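Last updated 6 April 2021

Print this page | E-mail this page

THE INSERTION

The build finished at a quarter past four and the planner came up without errors. I watched the log for a minute to be sure. Then I set the controller to the new branch and left the force limit where it was.

We had been stuck on the same fault since December. The arm would bring a network plug to the right port, line it up, start to push, and stop. The log said "contact lost." The contact had never been lost. The force reading dropped for two samples as the plug slid past the lip of the port, and the controller took the drop to mean that the plug had fallen out of the fingers. It opened them to recover. Then the plug did fall.

Jutora wanted the job done by the end of the quarter. They ran a test floor where switches were cabled and uncabled all day, and they had bought the arm from Ondow on the strength of a slide that said it could do this. Ondow had bought the control software from us. I had written the part that stopped.

I had spent the week on the filter. The old one looked at force and nothing else. The new one looked at force and at how far the fingers had closed. If the force dropped and the gap between the fingers stayed the same, the plug was still there, and the controller was to keep pushing for up to 200 milliseconds before it asked for help. It was nine lines of code. Most of my week had gone into deleting the lines that used to be there.

In simulation it had passed 1,395 trials. The simulator was called Peixoto, after a street, and it had no dust in it and no cable that pulled sideways. I didn't put much weight on the number.

I started the run. The arm went to the rack, paused while the camera found the port, and corrected to the left. The estimate settled. The force trace climbed, and I put the wrist view up on the big monitor so the people on the call could see it too. 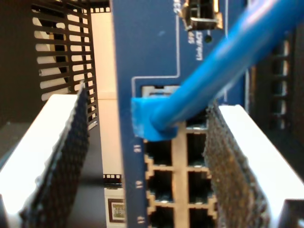
The trace was what they should be looking at, a voice from Ondow said, and could I put that up instead. The dip was still there, the voice went on, and all I had done was teach the thing to ignore it. What would it do on the day the plug really slipped?

I said the fingers would close when the plug went, and the gap would tell it.

And if the cable held the fingers apart?

I didn't have an answer to that. I wrote it down. On the monitor the status line changed from INSERT to VERIFY. The arm pulled back on the plug with a small, fixed force, which was the old check and the only part of my first version I had kept. The trace went down below zero and flattened out. The status line said SEATED.

There was typing on the call. Then the same voice asked me to run it again with the cable tied off to one side, so that it pulled.

I looked at the clock. The last bus to Skosmont left at six. I opened the config, added a field for side load, and gave it a default of zero. Then I went out to the floor to find a cable tie.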